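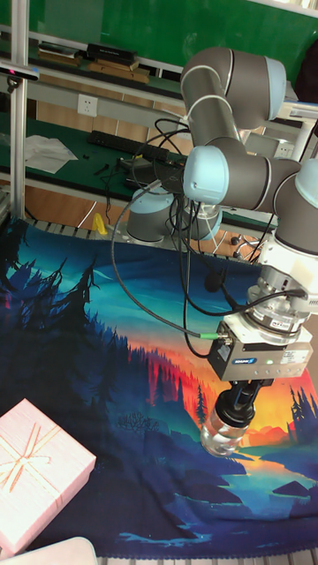

4. Laying the printed cloth and setting the table

This section is for the Gunside printed cloth, the one with the pine trees, the river and the orange sunset. Please read all the steps before you start.

4.1 Spread the cloth

1. Clear the table and wipe it with a dry rag. Crumbs under the cloth will show as small bumps.
2. Unfold the cloth with the print facing up. The night sky goes to the far side and the river comes near to you.
3. Smooth it with flat hands, from the centre to the outside. Do not pull on the scalloped border, the edge is thin and it can lose its shape.
4. If folds remain, hang the cloth overnight. An iron may be used on the back side only, at the lowest setting.

Note: The colours may look darker in the evening than in the shop. Wait for daylight before you decide to exchange it.

4.2 Place the jar

1. Wash the clear glass jar and dry it fully, also the bottom.
2. Stand it upright on the sunset part. Clear glass picks up the orange and the blue of the print, so leave it empty for the best effect.
3. When you want to move the jar, lift it. Do not slide it.

Caution: Do not pour hot water in a cold jar. Do not fill it with more than 300 mL when it stands on the cloth.

4.3 Place the gift box

1. Put the pink box at the near left corner, on the dark part of the print.
2. Check the bow before guests arrive. The gold ribbon goes across the lid on the diagonal and it is thin, so tighten it with the fingertips.
3. Keep the box away from the jar if there will be water in it. Cardboard gift boxes do not recover from a spill.

4.4 Care after use

Shake the cloth outside and fold it along the old lines. For a stain, use cold water within 48 hours and let it dry flat, not in the sun.

Spare ribbon in gold can be ordered from Pelta, part 323. Please write the colour on the order form also.

Text revised by Mahnaz Shahbazi, December 15, 2023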